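Re: Gendine wrist kit – anyone used one on a small arm?
From: Esko Rissanen
Saturday, 14:10

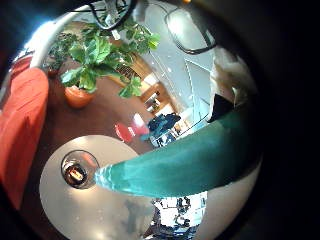

Wrist camera view, teal thumb over the white table, tealight holder to the left.

I've had the kit since May, so I can answer most of what you asked. Your message is quoted here and my notes follow it.

> We are looking at the Gendine kit for the Arnero arm in our
> workshop. The page on the Jalline site says it fits "most light
> arms" but gives no drawing of the bracket. Has anyone on the list
> fitted one? I would like to know:
>
> - does the camera see enough of the table to be useful, or mostly
> its own thumb
> - how it copes with a shiny surface and daylight
> - what the cable does when the wrist turns
> - whether the price (3,493 with the software) is worth it compared
> with making our own
>
> We would use it for picking up and setting down small household
> things, glass included. No hurry with this, we don't order until
> the budget is settled.
>
> Miettinen

First the bracket. It does fit the Arnero, but the holes on the wrist plate are not where the kit expects them. I had to make a spacer with slots in it. The kit comes with 2 sets of bolts and the longer set is right once the spacer is in. Jalline sent me a drawing when I asked for one. It took them three days, so ask before you order.

On the view. The lens is very wide and you get a round picture with a black border. In my still the thumb comes in from the right and takes up a good part of the picture, but the table fills much of the lower half and the glass holder is clear of the tip. You also get a lot of the room behind: floor, plant, a red chair, the window end. For my work that is more than I need. The software can crop it, and I do crop it for recording, but I leave the full view on while I'm setting up as it saves me walking round to check the other side.

Straight lines bend badly towards the outside of the circle. The software has a setting that flattens the picture. It works well enough in the middle and poorly near the rim. If you want to measure anything from the picture, keep it near the middle.

Shiny surfaces are the weak point. The table in the still is glossy white and there is a bright patch along its near edge with the window in it. The automatic object finder marked that patch as an object more often than I would like. A matt cloth cures it. Turning the arm so the window is behind the camera also helps, though that isn't always possible. Clear glass is hard for it too. With a candle burning in the holder it finds the flame and guesses at the rim – I would not let it choose the grip point on glass by itself. I set mine by hand.

The cable. The one supplied is stiff and a bit short for the Arnero. With the wrist turned all the way over it pulled on the plug, and the picture dropped out until I pushed it back in. I now use a longer one with a loose loop and haven't had the fault again. Whatever you do, tie it at the elbow and leave the wrist end free.

The thumb cover is soft and grips well. Mine has done 500 picks on glass and small tins and the tip has gone slightly smooth but still holds. Spare covers come in packs of 3. I have not needed one yet.

Price. If you have someone who can write the software, you could make the hardware for much less. The camera and bracket are nothing special. What you pay for is the calibration, and that part is good: I ran it in an afternoon and the numbers have stayed put through two removals of the wrist plate. I had spent far longer than that on my own version and it was never as steady.

I would buy it again for the recording work. For picking glass without someone setting the grip I would wait for the next software release and ask Jalline to show it working on your own table first.

I can send the spacer file to anyone who wants it. It is for the older Arnero wrist plate, the one with four holes. I don't know if the newer plate is the same, so measure yours before cutting anything.

Esko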